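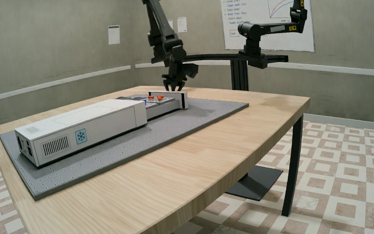
Parallel gripper or suction for small caps in a sample tray?
Print | E-mail

Soudabeh Hashemi
I simulate two arms over a tray before we buy. The parallel gripper must take small orange parts lying near the white end block. In 30 of 250 trials a finger touched the block. Would suction be better?

Qiuyue Jin
I would keep the fingers, but please turn the wrist so they close along the block and do not point at it. With this change I had 201 good picks in a batch at Tollau. Suction needs a flat top.

Hassanpour
Try suction, it is cheaper.

Print this page | E-mail to a friend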